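Workshop notebook, Dusgate unit
October 7, 2025

Spent the morning on the grey bins. We have 15 of them now, counting the two that came over from Wynne in August, and I wanted to settle which stay on sorting work and which go back to plain storage. The Wynne pair are the same footprint as ours but the rims are a shade narrower, so they don't nest with the rest. Have put them on the bottom shelf on their own. Please leave them there.

Cleaning first. Tried the Flullonix cleaner at the weak mix, one capful to the bucket, and left it on while I did the labels. It lifts the sticky residue well enough and leaves no smell. It does nothing for scuffing, which I half expected. The stronger mix made no difference to the scuffs either and took the ink off one label, so weak mix from now on. Old label glue still needs a plastic scraper. No metal scrapers on the walls, whatever the state of them.

Labels: went over to the wide Zostilix tape. The narrow stuff kept peeling at the corners where the walls slope out. Bin number goes on the short outer end, top left, and the job number underneath. Job 739 is the mixed objects one and those labels are done. The rest I'll do when the second roll turns up.

Weighed the loose stock as well. The crate of small things for 739 is 80 g lighter than the sheet says, which I put down to a missing lid or two. Have corrected the sheet. 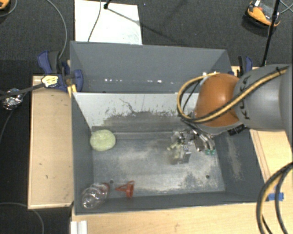
Floor wear is what I'd go by in deciding when a bin comes off sorting. Depth of scratch matters less to me than whether the coating is still on, as bare patches hold dirt and are a nuisance to wipe. On this one the middle of the floor has gone cloudy and whitish, with patchier wear towards the lower right, and the far inner side is worse, with the grey missing or scraped and a thin line that looks like a crack above the darker band. The right wall has a long pale brownish scrape down it. I'd keep it in use for light items – the clear bottle and the round green thing are no trouble to it – but nothing with a hard edge until the line has been looked at properly with a torch.

Touch-up paint: we have half a tin, and the lid is stuck. If it has skinned over I'll order more, same grey. A test patch on the outside first, overnight, then a thumbnail at the edge in the morning.

Still to do
Torch and fingernail along the line on the far side.
Second coat of labels on the storage shelf – the shelf ones, leave the bins.
Find the missing lids, or write them off.
Ask Wynne whether they want their bins back.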